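Search this site Go Advanced search

Demonstration collection (robotics)

Demonstration collection is the gathering of recorded examples from which a robot's control program is later trained. A person, called the operator, guides the robot through a task while the system stores what the cameras see and how each joint moves. One complete run through a task is called an episode. A group of episodes of the same task makes up a set, and several sets may be joined to train a single program.

The practice is used mostly for handling jobs that are hard to write out as fixed instructions, such as folding cloth, packing small goods or opening containers with hinged lids.

Methods

In teleoperation, the operator stands or sits apart from the robot and moves it with gloves, hand controllers or a smaller copy of the arm. In kinesthetic teaching, the operator takes hold of the arm itself and pushes it through the motion. Teleoperation is the usual choice for hands with many fingers, where pushing each joint into place would be slow and the operator's own body would block the cameras.

A third method leaves the robot out at first. A person does the task wearing a camera and sensors, and the motion is fitted to the robot afterward. Recordings of this kind are quicker to make but need more correction, as human fingers and robot fingers differ in length and reach.

Two-handed tasks

Work with two arms makes up a growing share of collected material. The operator controls both arms at once, and the recording must keep the two streams of joint positions in step with each other and with the video. A timing error between them can teach the program to let go with one hand before the other has a grip.

Everyday objects with moving parts are common subjects. An eyeglass case, for instance, calls for one hand to manage the lid while the glasses are put in or taken out, and the lenses add reflections that change with each small shift of the case.

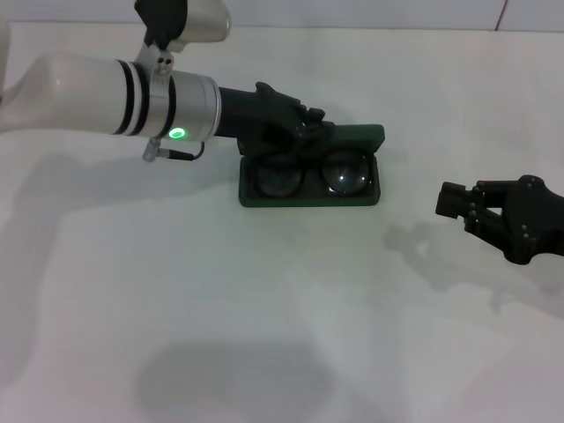

A hand that is waiting its turn is recorded in the same way as one that is working. Early sets often trimmed these stretches to save storage, and programs trained on them tended to start the second hand too soon. Most written procedures now ask that the idle arm be kept in a natural ready position and that no part of the episode be cut.

Variation

Examples that are too much alike give a program that fails when anything is moved. Collectors therefore change the starting position of the object, its angle, the lighting and, where possible, the object itself. The Mollesden procedure, issued in May and revised on 16 Sep 2018, sets 22 episodes for each starting layout and 5 layouts for each object. Objects are placed by hand between episodes, and the operator is asked not to line them up with marks on the table.

Checking and labelling

Episodes are reviewed before they are added to a set. The reviewer notes whether the task was finished, whether anything was dropped and whether the operator paused or went back. Under the Borkance scheme each episode is given one of three grades: clean, recovered or failed. Recovered episodes, in which a mistake is made and then put right, are kept and marked as such. Failed episodes are stored apart and are used mainly to train programs that judge success.

Related tools

Abubakar is a recording program that stores video and joint data in one file. Dirkano is a viewer used to replay episodes and attach grades. Files from the first can be opened in the second without conversion.

See also

Imitation learning
Teleoperation
Robot hand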